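Teleop Station Safety Check, Breakfast Counter Cell
Site: Irkow test kitchen
Inspector: Gudrun Björklund
Operator on shift: Tamsin Lindgren
Task being taught: pour juice, hand over glass (remote control, headset and gloves)
Date: 25 May 2025
Result: conditional pass, see open items

1. Emergency stop within reach of operator
OK. Pressed it twice from the chair. Arms held position both times. The Floltico manual says the arms "safely relax" on a stop, so either the manual is wrong or our settings are. Somebody should find out which before the next audit.

2. Second emergency stop at the counter
FAIL. Button is there, but the cable was coiled on top of the cabinet and plugged into nothing. I was told it "normally works." Plugged in and tested at 18 minutes past the hour. Reinspect at next visit.

3. Floor marking and keep-out line
OK. Tape is lifting at one corner.

4. Speed limit during demonstrations
OK on paper. Limit is set to 300 mm/s at the hand. I asked to see a log that proves it and got a screenshot of the settings page. A settings page is not a log.

5. Grip force limit
Partial. The operator gets no feel for force through the gloves, only a colored bar in the headset. Lindgren says she can judge it by now. Maybe she can. The next operator will have had an afternoon of training. I want a hard limit in software for anything made of glass.

6. Glassware
Partial. Hudance recommends plastic cups for the first 800 demonstrations of any pouring task. The team skipped this, arguing that plastic slips differently and the robot would learn the wrong grip. I can accept the argument, but then I expect cut-resistant gloves and a dustpan at the station. Gloves present. No dustpan.

7. Video delay
Not verified. Sheet says "acceptable." No number given. With liquid running, I don't know what that word is supposed to mean. Measure it and write it down.

8. Liquids near joints and cables
Partial. The dispenser lever is the part I like least. The robot has one hand around the glass while the operator brings the other hand over to work the lever, and a late release means juice on the tray and possibly on the fingers.
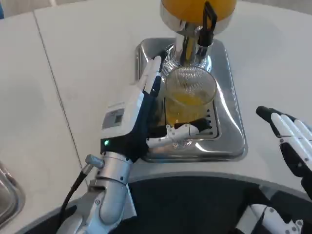
The supplier describes the hands as splash tolerant. I looked for a rating and found none in the paperwork. Until Njål Tangen gets one in writing, wipe the hands down after each session and check the wrist connectors by eye.

9. Handover to a person
NOT APPROVED. The plan was to have Sigrun Midtbø take the glass from the robot during the session. Set it on the counter and let her pick it up after the arms are parked.

10. Recording of failed attempts
Partial. Spills and drops are deleted "to keep the data clean." That also deletes the incident record. Keep them in a separate folder.

Open items: 2, 4, 5, 6, 7, 8, 10. Item 9 stays closed to people until July at the earliest.

Signed: G. Björklund
Copy to: Njål Tangen, Tamsin Lindgren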